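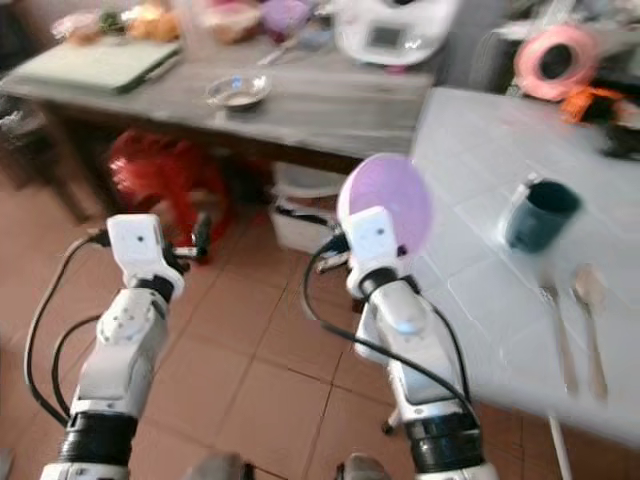 3. Setting up the Fludus for batting practice

Read this section before the first session. Two people are needed to move the machine onto the pitch.

1. Place the tripod behind the bowling crease and open the legs until each one clicks.

2. Put the throwing head on the tripod and close the clamp by hand. Do not use a wrench.

3. Measure 20 yards from the wheels to the batting crease. On a shorter indoor lane, stay under speed level 2.

4. Connect the battery. The green light blinks during the self-test, which takes 60 seconds. Do not touch the wheels in this time.

5. Turn the line knob to the middle position and the length knob to "Good".

6. Throw six balls with no batter in the lane. If they land too short, turn the length knob one step to the right and test again.

7. Call the batter in. The person who feeds the balls must raise one arm before every ball.

Note: Use dimpled machine balls only. Leather balls make the wheels smooth after some weeks, and then the line is not steady anymore.

Note: The feeder tube holds 14 balls. If you put more, it can block.

CAUTION: Batters must wear a helmet at all speed levels, also for spin.

CAUTION: Switch off and disconnect the battery before you remove a blocked ball.

For the swing setting, see section 4. Spare wheels can be ordered from Uçar.

Text of this section: Nurhan Şimşekoğlu. Last change: March 3, 2022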